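Filling small holes before repainting a rental, spackle or caulk?
Home Repair > Walls and Paint
13 replies

drywall_dunce
Original post, 2019-04-13

Moving out of a one-bedroom in Jirnumstead at the end of next month. I've been here since December two years back and hung a fair amount on the walls. Mostly thumbtacks, a few finish nails, one shelf with plastic anchors that I regret. The lease says walls go back "in original condition, normal wear excepted." The deposit is 1,000 dollars and I would like all of it.

I have half a tube of white painter's caulk left over from the bathtub trim. Can I use that in the holes or do I need to buy spackle? The walls are flat white, I don't know the brand. Management says they don't keep a record of the paint.

pinecreek70
Spackle. Caulk doesn't sand. You'll get a little rubbery dimple that shows when the light comes from the side, and paint sits on it with a different sheen.

mudandtape
Agree on spackle for the anchors and the nails. For thumbtack holes I have used caulk plenty of times and wiped it flush with a damp rag. With flat paint you can't find them afterward. It's fine.

pinecreek70
You can't find them. The next painter can. I've scraped out enough of those to have an opinion.

mudandtape
He's moving out, he isn't the next painter.

lowell_b
Get the lightweight stuff, the small tub. I used Cisadent patching paste on my last two places and it dries fast enough to sand the same afternoon. Put it on with a putty knife, scrape it nearly level, let it dry, sand with 220. Anchors need two coats because the first one sinks.

For the anchors, don't yank them. Cut off the lip with a utility knife and push the rest into the wall with a screwdriver, then fill over it.

drywall_dunce
Thanks. What about paint? If I touch up with the wrong white it will look worse than the holes.

lowell_b
Cut a piece out from somewhere hidden, such as behind the outlet cover, at least the size of a quarter. Take it to the paint counter and have them match it. Don't go by a paint chip, and don't assume white is white.

gray_goose_ln
I would skip painting altogether. Pin holes are normal wear in most leases I've signed. I left roughly 70 of them in my last apartment, took the anchors out and patched those, and got the deposit back minus the cleaning fee. Badly matched touch-up is what they charge for, because then they have to roll the whole wall.

pinecreek70
That depends on the landlord and the state. Mine charged per hole. Read the lease, and if it isn't clear, ask in an email so you have the answer in writing.

drywall_dunce
I emailed. The management company is Uniyal and the answer was "please refer to your lease." So no help there.

Bedroom wall by the orange-yellow fabric. Two little marks up high on the left, and the rest of it is about like this:

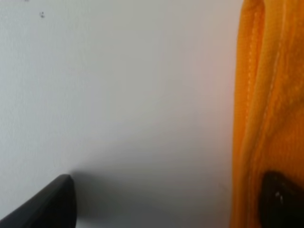

Steps I would follow

mudandtape
1. Go over the wall with a barely damp sponge first. Small specks like those could be dirt, and then there is nothing to fill.
2. Mark whatever is left with a pencil dot next to it. Don't use pen, it bleeds through.
3. Fill, scrape, dry, sand lightly.
4. Wipe off the dust.
5. Dab paint on with a small brush, almost dry. Stop at the edge of the patch.

gray_goose_ln
Step 1 and then stop. I wouldn't open a can of paint for that wall.

pinecreek70
For once I agree with goose on that wall. The shelf wall is a different story. Prime the anchor patches or they'll flash through flat white.

lowell_b
Prirkska makes a primer in a small can if you don't want to buy a quart.

drywall_dunce
OK. Sponge on the bedroom wall, spackle and primer for the anchors, and I'll get the paint matched from behind the outlet. The caulk goes back under the sink.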